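One bag, one toy

By Siv Brekke
October 2020

Elsa Hovland has moved house twice with children and once without, and she says the toys are always what go wrong. Books stack. Plates get wrapped. Soft toys are thrown into whatever carton has room at the top, and six weeks later someone is crying over a rabbit.

Her answer is clear plastic bags, and she has a lot of them. The last roll she bought held 100, and when I visited her in Strand she had started another.

"Bedding bags, shoe bags, the ones that sheets come in," she says. "If you can see through it, I'll keep it."

The method is simple. Favourites get a bag each. The rest are sorted by size, no more than 3 to a bag, and the bags go into one labelled carton that travels in the car. A child can look through the side and see who is inside without emptying the lot onto the floor.

Vidar Magnusson ran a removals business in Harik for years and now helps families pack. He agrees with most of this, but he is stricter about air.

"People squash them flat," he says. "Leave the bag a bit full. It's padding for everything around it."

He also wants every toy dry before it is bagged. He washed his daughter's bear in August, packed it the same night and spent the next weekend getting rid of the smell.

Both of them work at a table. The bag stands up by itself if the rim has any stiffness to it, and the toy can be lowered in from above while the sides stay open. Round toys are easiest. Anything with long legs should go in feet first.
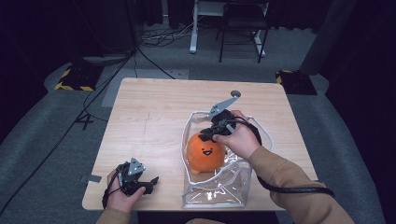
At the other end

Hovland opens the toy carton before the kettle is out. The bags are folded flat and put in a drawer for next time, apart from any that have split along a seam. Magnusson leaves his toys bagged until the shelves are up, which can take him a while. His daughter has learned to ask for the bear by name.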